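Moving into the flat in Pumness, and what I cooked in it

I moved into the flat in Pumness in November with a suitcase, a box of books and no cooker. The letting agent had said there was one. There was a gap where one had been, and a capped pipe. The replacement was promised within the week and arrived 13 weeks later, so I spent most of the winter cooking with a kettle and a microwave, and I said I would write down how it went.

I had used a microwave before, like everyone, for leftovers and the odd jacket potato. I had never tried to make a proper dinner in one. The first few nights I bought ready meals from the shop at the bottom of the hill. They were fine. By the end of the first fortnight I was tired of them and had spent more on food than I usually do in a month, so I started to work out what else could be done.
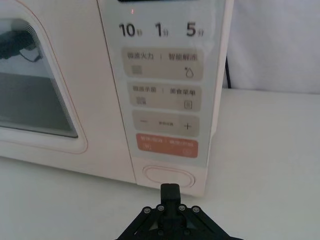 What worked

Potatoes, first of all. I prick them, give them five minutes, turn them over and give them another four. The skin stays soft and I got used to that. Sweet potatoes take less time and are better if you wrap them in a damp piece of kitchen paper.

Rice was the big surprise. One mug of rice, two mugs of boiling water from the kettle, a deep bowl with a plate on top. Ten minutes on full power and then five minutes left alone with the plate still on. The bowl has to be much deeper than you think or the starch boils over and you spend the evening wiping. I now prefer it to the way I used to do it in a pan.

Fish is good. A piece of white fish with butter and lemon, covered, takes 3 minutes. Frozen peas go in with it for the last minute. I had that meal at least once a week and was never sorry to see it.

Porridge needs watching. It sits there doing nothing and then climbs up the side of the bowl all at once. Half power for longer solves it, though I was usually too late for the bus to bother with half power.

Lentil soup came out well once I stopped trying to cook the lentils from dry. Tinned lentils, tinned tomatoes, half a stock cube, some cumin. An onion can be softened in a bowl with a little oil if you stir it every minute. It never browns, so the soup has a slightly thin taste, and a spoonful of brown sauce goes some way to fixing that.

What didn't

Eggs, mostly. Scrambled is possible if you stop and stir every twenty seconds. I tried poaching one in a mug and had to clean the ceiling of the microwave. Pasta can be done but it clumps, and it takes as long as it would on a hob with none of the pleasure.

Sausages were grey. I ate them once. 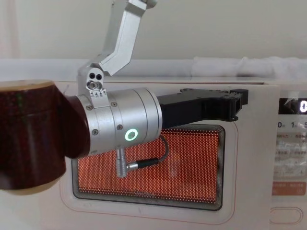
Bread doesn't work either, apart from a sort of mug scone that I made twice and would only recommend to somebody snowed in. I missed toast more than anything else. In January I gave in and bought a secondhand toaster for four pounds, and for a few days I had beans on toast for nearly every meal.

The money side

I kept the receipts. In the first full month after I gave up on ready meals I spent £90 on food, not counting coffee out or the two takeaways from Skevedetti, the Italian place by the station. I don't think I have ever managed that before. Part of it is that you can't do anything elaborate, so you don't buy the jar of something that you use once and find again two years later.

I did claim for the missing cooker. Kravchuk, the letting agents, first told me that a cooker wasn't in the inventory. It was, on page two. I sent them a copy with the line marked. After a few more emails they took £207 off the rent, spread over two months. If you are in the same position, my advice is to read the inventory the day you get the keys and photograph every room, and to put everything in writing even when the person on the phone is being nice about it.

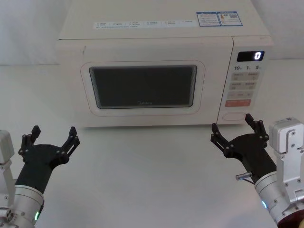
The other thing I would do differently is buy lids. For weeks I balanced dinner plates on top of bowls and burned my fingers getting them off. A set of vented plastic covers from the hardware shop in Skinmont cost less than a sandwich and I should have bought them on the first day.

I'd also have bought a better bowl. The one I used for everything was a wide pudding basin with a chip in the rim, and most of the boiling over was down to that.

The cooker finally came in February, carried up the stairs by two men who got it stuck on the second landing. It has four rings and an oven that runs hot. The first thing I made was a tray of roast vegetables, and they were very good. The second was an omelette.

I still do the rice in the microwave, and the fish. I have gone back to making the soup in a pan so that the onions brown. The toaster has stopped popping up by itself but it works if you stand next to it.

Posted 12th March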